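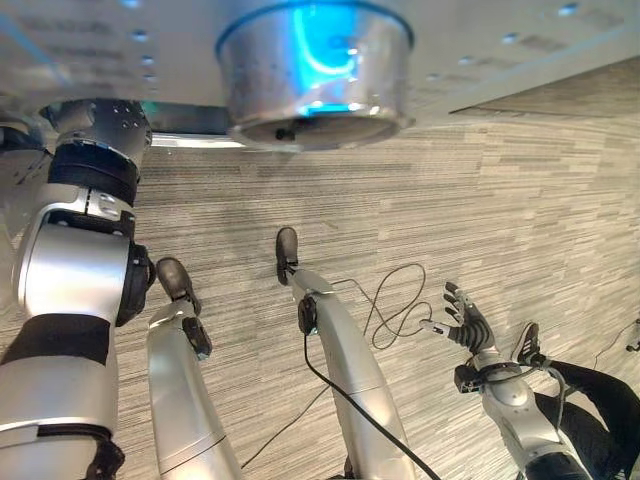 Head camera view and what to keep: how are you all sorting your clips?

kettlewick
Hi all, long-time reader, not much of a poster. We've got a silver humanoid on the carpet at our place and I've been given the job of gathering examples for the whole-body model. Up to now everything I've recorded has been from the head camera, and I've got 900 clips sitting on a drive in Hartley waiting for somebody to decide which ones are any good. That somebody is me, apparently.

My trouble is this. Loads of them look like the one at the top. Both feet up off the floor, cables looping about on the carpet, an open hand on the right and somebody's trainer coming in next to it. The arms and legs are all there and nice and clear, which I like. But there's a person in it, and there's cable in it, and I can't decide if that's a good example of "what the robot sees of itself" or just a mess.

Do I keep them? Bin them? Put them in a separate pile and pretend I'll look at it later?

brackenfold
Keep them. You'll be sorry if you don't. We threw away everything with a leg or a sleeve in it when we started and the model got very confident about a world with no people in it, then went to bits the first time somebody stood close.

tinpot_lid
Disagree, sorry! Depends what you're training. If it's the bit that works out where its own limbs are, a black-clad leg tucked in around a silver forearm is asking for trouble. Ours learned that anything dark next to an elbow was part of the elbow. Took me most of July to find out why.

brackenfold
That's a labelling problem though. If you mark the person as a person, it learns the difference. If you leave the clip out it never gets the chance.

tinpot_lid
And who's doing the marking? It's me, with a cup of tea, going round the edge of a shoe for the third time that evening. Easy to say label it when it's somebody else's wrist.

kettlewick
Ha, yes, it would be me as well. There are two of us and the other one does the hardware.

Samran Nuchit
We had this argument at Jelteck and ended up with a middle road. Every clip gets a yes or no for three things before anyone draws a single outline:

person in view
cable in view
feet on the floor

It takes a couple of seconds a clip once you're in the swing of it. Then whoever is training can pull the pile they want. The limb people take the clean ones, the safety people take the ones with a person, and you haven't thrown anything out. I'd only do full outlines on a small share, picked at random so you don't just choose the pretty ones (we all choose the pretty ones).

On your picture I'd put yes, yes, no.

kettlewick
Oh I like that. I could get through the lot without going cross-eyed. What would you do about the cables? Some of mine are thick and come straight off the ankle, then there's a thinner one curled up in loops on the carpet next to it. Same tag for both?

Samran Nuchit
Same tag to begin with. Split it later if the model is muddling them. I've never regretted starting with fewer tags.

pondlight
I'd split them from the start, personally. A cable joined to the leg moves when the leg moves. A loop lying on the floor mostly stays put. Those are very different things to a model that's trying to learn what's "me" and what isn't. I've got a spreadsheet I can send if you want it, it's ugly but it works.

kettlewick
Yes please, ugly is fine!

Mercedes Villca
Can I put in a word about the feet? I look after the recordings at Sunville and my gripe is that people name the clips by what they meant to do and not by what's in them. You get a folder called "standing" and half of it is feet in the air. With feet up like yours, please write it down in so many words, and write down which leg you call left. Looking down from the head, two matching silver shins with matching black feet are dead easy to swap, especially when they're both crossing the picture at an angle. I've done it myself and only noticed when the joint numbers made no sense.

brackenfold
Seconded. We check the picture against the joint readings for the first and last moment of every clip. Two looks, that's all. Catches nearly every swap.

tinpot_lid
OK that one I'll agree with. Mark your calendars.

kettlewick
I haven't been checking against the joints at all, I've been going by eye. Right. That's tomorrow morning gone then.

One more while I've got you. The carpet. Ours is stripy, beige and grey and charcoal, in long streaks. Is that going to come back and bite me?

pondlight
If it's the only floor in your set, yes, I'd think so. Thin dark cable over dark streaks is hard enough for me, never mind the model. Record some on a plain mat, even if it's only a short batch.

tinpot_lid
Or don't bother, if the robot is only ever going to live on that carpet. I know everyone says variety, variety, but we trained on one floor for one floor and it's been fine.

Mercedes Villca
Fine until they move you to another building.

tinpot_lid
We did get moved. I'm not discussing it.

kettlewick
Plain mat it is. I'm going to do the three yes/no tags on everything, split the cables pondlight's way on the small outlined batch only, and check the legs against the joints. Anything with a person in it stays. I'll put the first lot through Umia, as that's what we've got for tagging, and come back when I know how badly it went.

brackenfold
Good plan. Back up the drive before you start.

kettlewick
Doing it now, it says 2 hours left.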